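3.2 Open shelves and the placing of small objects

In the interviews, most residents spoke of the open shelf as a problem. A closed cupboard can be filled in any order, they told us, but an open shelf is seen by every visitor and must therefore be "made". We took this word from the residents and use it in the rest of the paper. By making a shelf we mean the repeated small work of deciding what may stand on it, where, and for how long. It is different from cleaning, although the two are often done together, and it is different from storage, because many of the things on a made shelf are not used at all.

Our material comes from the Zivia apartments and from the shared rooms at Skuvell, which were visited in April. The coding scheme was first written by Galang and then revised by Nouri after 200 entries had been coded by both. In total the list has 3119 entries, where one entry is one object in one place on one visit. If the same pot was found on another shelf at the next visit, it received a new entry. Entries were coded as display, use, or rest. The last code was needed for objects which were put down and had no clear place, such as a pen, a coin, or a single battery.

The two coders disagreed mostly about rest. Alfredo Galang tended to code an object as use when it was of a kind that people need every day, even if it lay far from where it would be needed. Afshin Nouri looked first at the neighbors of the object. After discussion we followed the second way, and the earlier entries were coded again. This decision made the code rest larger and the code use smaller, and the reader should keep it in mind when our results are compared with older studies of the home.

Flowers were the clearest case of display. Residents placed them near the middle of the unit, at a height where they are seen by a standing person, and they gave them free space on both sides. Where there was more than one pot, the pots were often set on different levels, one over the other, and not side by side. Several residents explained that two pots on one board "compete", while two pots on two boards "belong together".
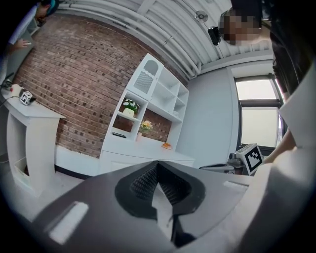 Figure 4. Open shelving against a brick wall. A pot of white flowers stands on a middle shelf and a pot of yellow and orange flowers on the shelf directly below; a flat black object resembling a remote control lies to the left of the lower pot.

The remote control is more difficult. It is a thing of use, and it is wanted close to the hand, but in our list it is found on the shelf nearly as often as on the sofa or the table. Residents did not count it as part of the made shelf. When they were asked to name everything on the unit, many of them left it out, and when we pointed to it they answered that it was only there for the moment. We call such objects tolerated. A tolerated object may lie beside a displayed one for weeks without changing the order of the shelf, provided that it lies flat and does not stand in front of anything.

The top of a base cabinet works differently again. It is deeper than the shelves over it, and in our interviews it was described as a place where the hand arrives first. Small objects gather there, especially near the ends, and they are moved when their number becomes disturbing. Khosravi residents, whom we interviewed only by telephone, gave a very similar account of their window sills. We did not visit these homes and have therefore not included them in the list of entries.

The wall behind the unit was mentioned less than we expected. Residents with a brick wall said that it is already busy and that fewer things should be put before it, but their shelves did not hold fewer objects than the others. We return to this difference between what is said and what is done in Section 4.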